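Recording household tidying with hand-held grippers: how much variation between episodes?
Mudeseck Community Help > Data Collection > Home Tasks

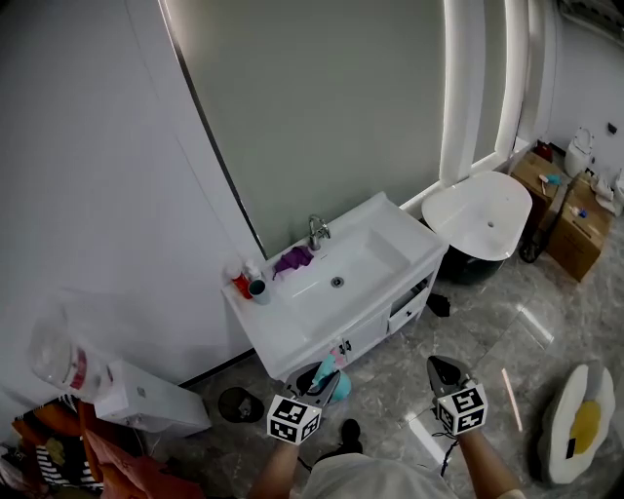 Bathroom task, episode length and resets
Posted by Sistden Field Team

Our group is preparing a set of bathroom tidying demonstrations for a policy that will be trained from scratch. Each operator wears a head camera and works with two hand-held grippers fitted with marker cubes. We have 415 episodes to date, and the written protocol requires that every loose item be returned to its starting position before the next recording. Reviewers have asked whether this requirement should be relaxed. We would also appreciate guidance on glossy floors and lighted mirrors, as we are concerned about marker tracking.

Minami Lab Support
The requirement should be relaxed. Identical starting positions teach the policy a fixed path, and it will fail when a cup or cloth has been moved. We recommend the following practice:
- Change the position of the target item in every episode.
- Rearrange the surrounding items after every 9 episodes.
- Leave some drawers partly open and others closed, and note the state in the log.
- Keep each episode under 60 seconds — longer recordings should be divided by subtask.
With regard to reflections, please confirm that both cubes remain in view during the approach. Episodes in which a cube is lost at the moment of grasping should be marked for review and should not be deleted.

cloretti_user
We did 4 bathrooms and never reset anything. Training was fine. Turn down the mirror light if you can.

Mudeseck Moderation
The preceding reply may not apply to every project. Members who omit resets are asked to record the order of episodes, so that training and test data can be separated by session.

Related topics
Cloretti gripper calibration before a home visit
Naming conventions for subtasks
Head camera angle for low cabinets
Upload queue delayed on Monday

This site uses cookies to maintain your session and to measure traffic. By continuing, you accept our cookie policy.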